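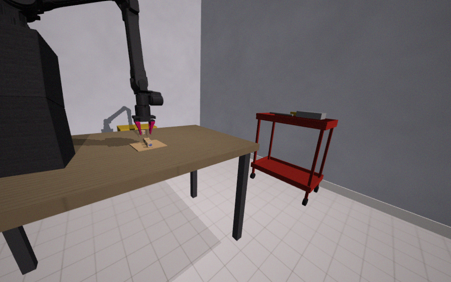
A red two-tier utility cart against a grey wall, with a wooden table to the left.

Sound insulation between dwellings is tested in two parts. Airborne tests cover speech, television and music. Impact tests cover footsteps, dropped objects and furniture dragged over a hard floor. In converted buildings the second part gives most of the trouble, and the old weaving sheds at Clandudham are a fair case.

The sheds were divided into flats with timber floors on joists at 600 mm centres. The ceilings below were a single layer of board fixed straight to the joists. Rebecca Caputo, the acoustician appointed when the upper floors were refitted, measured eight pairs of rooms before any work began. Airborne results were poor but even. Impact results varied widely, and the worst rooms were those where carpet had been taken up and tile laid in its place.

"A hard finish puts the whole blow into the deck," Caputo says. "Carpet had been hiding a weak floor for years."

A tapping machine was used for the impact tests. It drops five small steel hammers in turn at a fixed rate, and the level is read in the room below. A lower figure is better.

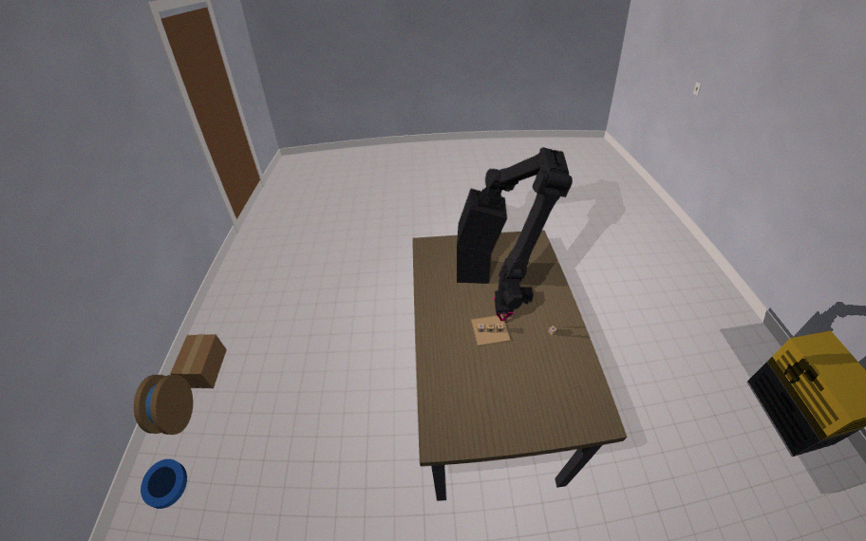

Three build-ups were tried. The first was a 10 mm rubber mat bonded under the tile. It gave a clear gain at high frequencies and almost none below 100 Hz, where heavy footfall has much of its energy. The second added mineral wool between the joists, with little further change at the low end. The third separated the ceiling from the floor on resilient hangers, leaving a cavity of 300 mm, and carried two layers of dense board.

The third was the only one Caputo recommended for the tiled rooms. Its drawback is height. Ezequiel Iglesias, the project architect, had to lower two window heads and reroute a waste pipe to make room for it.

Workmanship accounts for much of the spread between similar rooms. One screw driven through a hanger into a joist makes a rigid bridge. So does grout that fills the gap between tile and skirting. Carmela Benedetti, who inspected the finished floors, found bridging of the second kind in four rooms and had the joints raked out and filled with flexible sealant. Retests are booked for November.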